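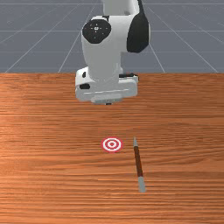
木の中をのぞいてみよう! 年輪と木目のひみつ

読み終わるまでの時間:7分

きみの家に、木でできたものはあるかな? テーブル、いす、ゆか、えんぴつ、おはし……さがしはじめると、どんどん見つかるよね。そして木のものに顔を近づけてみると、すーっと流れるような線や、ぐにゃぐにゃ曲がったもようが見えることがある。これが「木目(もくめ)」だよ。

木目は、もともとはだれかがかいた絵じゃない。木が生きていたあいだに、自分の体の中につくったもようなんだ。すごいよね! 今日は、そのもようがどうやってできるのかを、いっしょに見ていこう。

木はどこで太くなるの?

まずクイズ。公園の木のみきに、地面から80センチの高さでしるしをつけたとするよ。10年たったら、そのしるしはどこにあるでしょう?

「木がのびるんだから、しるしも上にあがるはず!」と思った人、多いんじゃないかな。じつは、しるしの高さはほとんど変わらない。木がせをのばすのは、えだやみきの先っぽのところだけだから。みきの下のほうは、上にのびるかわりに、横に太っていくんだよ。

では、横に太るとき、木の中では何が起きているんだろう。

木の皮のすぐ内がわに、「形成層(けいせいそう)」という、とってもうすい部分がある。ここが木の工場! 形成層は内がわにむかって新しい木の部分をつくり、外がわにむかって皮になる部分をつくる。だから木の中では、いちばん古いところがまん中、いちばん新しいところが皮の近くになるんだ。

年輪は季節の日記

切りかぶを見ると、丸い輪がいくつも重なっているよね。これが「年輪(ねんりん)」。なぜ輪になって見えるのかというと、木のそだち方が季節によってちがうからなんだ。

春、あたたかくなって水もたっぷりあると、木はぐんぐんそだつ。このときできる部分は、細胞(さいぼう)という小さなつぶが大きくて、かべがうすい。スギやマツなら、色は明るめに見えるよ。「早材(そうざい)」という名前がついている。

夏から秋になると、そだつスピードがだんだんゆっくりになる。細胞は小さく、かべはあつくなって、ぎゅっとつまった感じ。色もこくなる。こちらは「晩材(ばんざい)」。ばんざーい! とおぼえてもいいよ。

そして冬。日本の冬、たとえば1月の寒い森では、木は太るのをお休みしている。はるになるとまた明るい部分をつくりはじめるので、こい色と明るい色のあいだに、くっきりしたさかい目ができるんだ。

明るい部分とこい部分、この2つを合わせて、ふつうは1年分。輪が14こあったら、その部分は14年かけてできた、とわかる。もし輪が161こもある切りかぶに出会ったら、いちばんまん中の輪は、きみのひいひいおじいちゃんが赤ちゃんのころか、もっと前にできたのかもしれないよ。わくわくするね!

年輪のはばは、いつも同じとはかぎらない。日当たりがよくて雨もちょうどよかった年は広くなりやすく、雨が少なくてかわいた年や、葉っぱを虫にたくさん食べられた年は、せまくなることがある。となりの大きな木がたおれて、急に日が当たるようになり、それから輪のはばがぐんと広がることもあるんだ。日記みたいでしょ?

ちなみに、一年中あたたかくて雨も多い熱帯の森には、年輪がはっきり見えない木もたくさんあるよ。季節のちがいが小さいと、線もできにくいんだね。

丸い輪が、どうして線になるの?

ここがいちばんおもしろいところ!

年輪は、切りかぶでは丸い輪に見える。でもテーブルのいたには、丸じゃなくて、長い線がならんでいることが多い。同じ木なのに、ふしぎだよね。

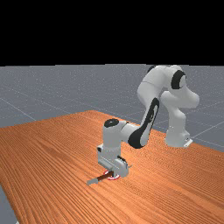

ひみつは「切る向き」にある。バウムクーヘンを思いうかべてみて。よこにねかせたバウムクーヘンを、わっかの形が見えるように切ると、ぐるぐるの丸いもようが出てくる。では、長いほうにそって、まん中を通るようにたてに切ったらどうなる? こんどは、まっすぐな線がたくさんならんだもようになるはず。木もこれと同じなんだ。

まん中を通るようにたてに切ったいたの木目は、まっすぐでそろった線になる。これを「柾目(まさめ)」というよ。まん中からずらして切ると、山のような形や、たけのこみたいな形のもようがあらわれる。こちらは「板目(いため)」。みきは上にいくほど細くなるし、ちょっと曲がっていたりもするから、ずらして切ると年輪をななめに切ることになって、いろんなもようが生まれるんだ。

えだがついていたところには、「ふし」という丸いもようが出ることもある。まわりの木目は、川の水が石をよけるみたいに、ふしをよけてまがっているよ。目玉みたいに見えるふしもあって、さがすと楽しい!

やってみよう! 木目のうつしとり

用意するもの
・うすい紙(コピー用紙でもいいよ)
・えんぴつか色えんぴつ
・セロハンテープ
・木のはしっこ(さわって少しでこぼこしているもの)

やりかた
1.木のはしっこの上に紙をのせて、動かないようにテープでとめる。
2.えんぴつをねかせて、力を入れすぎずに、やさしくこする。
3.線がうかんできたら、ちがう色でもためしてみよう。
4.紙のすみに、見つけた場所と木の名前(わかれば)を書いておく。

つるつるにぬってあるものは、でこぼこがないのでうまくうつらないよ。ざらざらした木をさがしてみてね。ささくれがあるとゆびにささるから、さわる前におうちの人に見てもらおう。

何まいもあつめたら、明るい線とこい線、広いところとせまいところをくらべてみて。同じスギのいたでも、同じもようのものはまず見つからない。わたしはこのうつしとりが大すきで、あつめた紙がもうファイルに入りきらないくらい!

もっと知りたい人へ

Q 木を切らないと、年輪は見られないの?
A 細いくだのような道具をみきにさして、ストローみたいに細い木のぼうをぬき出すやり方があるよ。木をたおさずに、年輪をしらべられるんだ。

Q 南がわの年輪は、いつも広いって本当?
A よく聞く話だけど、そうとはかぎらないよ。坂にはえていたり、強い風にふかれたりして、はばがかたよることも多い。だから、切りかぶだけを見て方角をきめるのはやめておこうね。

Q 竹にも年輪はある?
A ないよ! 竹には、毎年太っていくための形成層がないんだ。たけのこのときの太さのまま、ぐーんと上にのびていくよ。

Q 木目みたいなもようなのに、さわると木じゃない気がするよ?
A するどい! 木目のもようをいんさつしたシートをはった家具もあるんだ。いたの表面の線が、横の切り口までつながっているか見てみよう。同じふしのもようが何回も出てきたら、いんさつかもしれないよ。

次に木のつくえにすわったら、線を一本えらんで、はしからはしまで指でたどってみてね。とちゅうで曲がるかな、それとも、まっすぐかな?

更新日:10/15/23

Stirportこどもかがく便りでは、新しい記事のお知らせをメールでおとどけしています。登録はおうちの人といっしょにおねがいします。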